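# Sorting and Storing a Shared Play Kitchen Set

Project report, submitted 11/28/22

## Background

Our group was asked to pick a small storage problem and work out a better way to handle it. We picked the play kitchen set used in the Brelen play sessions. The set is made up of toy food and child-size kitchen items, and it gets taken out, used and put away again by different people each time. The sessions started in May, and by the time we began the project the set was spread over two storage boxes with no labels.

The people running the sessions had two complaints. Setting up took too long, and small food pieces ended up inside the bigger items and were hard to find. We were given a budget of 30 dollars and were told not to replace any of the toys.

## What we wanted to find out

We had three questions. Which items belong together when the set is in use? Which items can be stored inside others without getting lost? And how much box space does the set need if it is packed with some care?

## Method

We put items out on a white table and left space between them so that each one could be picked up without moving its neighbor. We did not try to make it look like a real kitchen. Food went wherever there was room, and a strawberry was left in the blue bowl to see if people would treat the bowl and the fruit as one item or two.

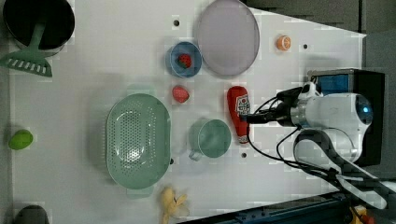

Strawberries, a banana, an orange slice and the ketchup bottle, out on the table with the blue bowl and the large oval plate.

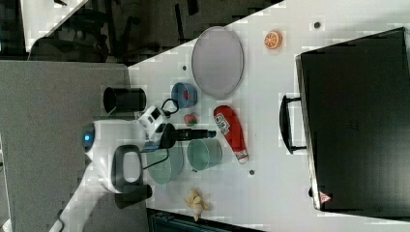
After that we tried three ways of sorting. The first was by color, the second by size and the third by what the item is for. Each sorting was done on the table first and then packed into one of the storage boxes. We wrote down which pieces did not fit the rule and what we did with them.

## Results

Color was the quickest rule to explain and the worst one to use. The strawberries and the ketchup bottle are both red, so they ended up together, and the blue bowl had no obvious partner. People also disagreed about pale colors. The big oval plate caused an argument every time.

Size worked better for packing. The plate went flat on the bottom and the small food went on top. The problem was that the small pieces slid down the sides as soon as the box was carried, and we had to unpack most of it to get the banana back.

Sorting by use gave us two groups, food and kitchen items, with one item left over. The ketchup bottle is food, but it is tall and hard like the dishes. We put it with the food in the end – children looked for it there.

The strawberry in the bowl was treated as part of the bowl by most of the people who helped us. When the bowl was put away, the strawberry went with it. We think this explains a lot of the missing food.

## The storage plan

We kept one of the old boxes for the kitchen items and bought a shallow Dramo tray with a lid for the food. The tray is wide enough that no piece has to lie on top of another, which means a quick look shows if something is missing. The label is a plain list of words in large print. We first tried drawings, but our orange slice looked like a wheel.

Kitchen items are packed in this order:

1. Oval plate, flat on the bottom
2. Pot, with the spatula laid next to it
3. Colander
4. Bowl and mug, both empty

The rule that bowls and cups must be empty is printed on the inside of the lid. The second old box is no longer needed and was given to the Oredetti reading room for picture books.

## Problems and next steps

The tray lid is stiff, and small children cannot open it on their own. We also did not test the plan over a long period, so we can't say if the empty-bowl rule will be followed once we are not there. A second group could check the tray at the end of each session for one month and write down what is missing.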